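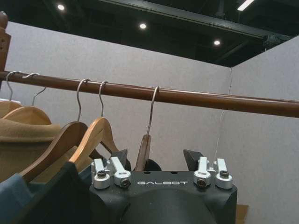
*The rod, left end. Mixed wood hangers and all.*

## Freestanding rack in the entry: keep it or build a closet?

**calimlim_vand**

Hi all! I finally have a place for coats and I'm a little too happy about it. It's a wood rack, glossy brown, with turned posts and those rounded knobs on top, and I love the knobs more than I can explain. It came from a Tilley estate sale, and I carried it up two flights with my neighbor Ademir Rocha, who deserves a medal (he got soup).

My question is about hangers. Right now I've got pale honey ones, a reddish one, an orangey one and one dark walnut, picked up one at a time over the years. Do I go matching, or leave it? The tan coat with the big folded collar lives on the left, then the black stuff. I'm leaning toward leaving the mix, but my sister says it looks like a thrift store.

Vanderleia Magalhães

---

**pegboard_pete**

Match them! I swapped all of mine last November and the whole hallway calmed down. I got a box of 50 from Zernano and used maybe half. Same shape matters more than same color, if you want a halfway option. When the shoulders are different widths the sleeves never line up and it bugs me every time I walk by.

---

**moth_and_button**

Oh no, please keep the mix! The different woods look so good against that shiny brown rod. I restain old hangers for fun (yes, really) and the dark walnut kind is the hardest to find in decent shape.

One thing though, your rod looks like it runs downhill to the right. Is that the rack or the photo? If it's the rack, your hangers are going to creep.

---

**calimlim_vand**

> Is that the rack or the photo?

Just went and put a level on it. The rack is fine, so it's the angle of the picture. My floor is another story, there's a folded piece of cardboard under one foot!

---

**pegboard_pete**

Cardboard squashes. Get felt pads or a cedar shim. I used Pleltumex pads on a bookcase and they've held up great.

---

**ronnie.k**

Going to disagree with everybody and talk about the rack instead. Open racks are dust catchers. I paid 4,000 for a built-in with doors and I'd do it again tomorrow. Winter coats get a furry gray line on the shoulders if they hang out all summer.

---

**moth_and_button**

@ronnie.k 4,000 buys a lot of lint rollers! I drape an old cotton sheet over mine from spring on and the shoulders stay clean. Also you can move a rack to a new apartment.

---

**ronnie.k**

Fair, I own my place so I didn't think about moving. The sheet would drive me nuts, it'd be like having a ghost by the front door.

---

**calimlim_vand**

I rent, so no built-in for me, but I do like the sheet idea. I have a striped one that's too small for any bed I own.

Decision so far: the woods stay mixed, but I'm going to try pete's thing and pull any hanger with odd shoulders. The heavy tan coat gets the widest one. Does anybody have a trick for keeping them from bunching up at one end? Mine all migrate left, toward the post.

---

**pegboard_pete**

Rub the rod with a dry cloth and hang the heaviest coat in the middle. I still say match them, but post another picture when the shoulders are sorted, I want to see it!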